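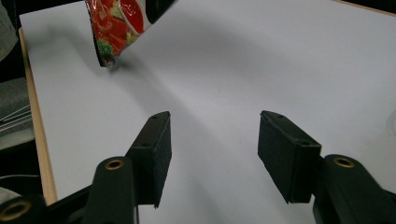 Chapter 4 Bags, Pouches and the Food Inside Them

Pick up a red snack bag and give it a slow turn in your hands. There is so much going on! The glossy plastic, the bright printing, the crimped edge where the bag was sealed - every bit of it was chosen by a person who had to think about food, machines, shipping and shoppers all at once. Most of us tear a bag open without a second look. By the end of this chapter you will find that very hard to do.

In Chapter 3 we looked at cans and jars, which hold their shape whether they are full or empty. Flexible packaging plays by different rules. A bag bends, slumps and crinkles, and its corners stick out wherever they like. It also weighs very little, so a truck carrying bags is carrying mostly food.

What you will learn

How a flat roll of film becomes a closed bag
Why the ends of many bags are crimped
How pictures and color tell shoppers what to expect
How to run a simple seal test on a classroom table

Starting with the corner

Let's begin at the bottom corner, a part hardly anyone looks at (it is my favorite part, so please bear with me). When two layers of film are pressed together between heated, ridged jaws, their inner faces melt just enough to join. The ridges leave the little lines you can feel with a fingernail. A crimped seal is stiffer than the rest of the bag, so the corner can end in quite a sharp point while the middle stays soft.

Wing-yan Hung spent years on the packing line at Grorkow, where one machine closed 70 bags a minute. She could tell a weak seal by running her thumb along it, and she taught every new worker to do the same before they touched the controls. You will try her thumb test in Activity 4.1.

Reading the front

Now look at the printing. The bag that opens this chapter has a green broccoli floret on its lower part, set against red and orange. Green on red jumps out at you from across a room! Higher up there is a large, rounded red shape that makes many readers think of tomato. Before you have read a word, you are already guessing at a flavor.

Write your guess down. We will come back to it in Section 4.3, where Sumaiya Bhuiyan explains how she drew the vegetables for a line of Lesine soups and why her first carrots were sent back.

Getting ready for Activity 4.1

Work in pairs. Each pair needs:

2 sealed snack bags, unopened
A plain, light-colored tabletop, wiped clean
A desk lamp
A ruler
Your notebook

Set the lamp to one side and hold a bag just above the table, tilted, with one corner pointing down. Watch its shadow as you lower the corner - the edge gets darker and crisper the closer you come. Now look for highlights on the plastic. Wrinkles catch the light, and a wrinkle that runs into a seal is worth a sketch.

Lay the bag flat, measure the width of each crimped edge and record it in millimeters. Then run your thumb along the seal from end to end, slowly, and mark on your sketch any place that feels smooth. Keep the bags closed for now. You will need them again in Section 4.2, when we press out the question of what all that air is doing in there.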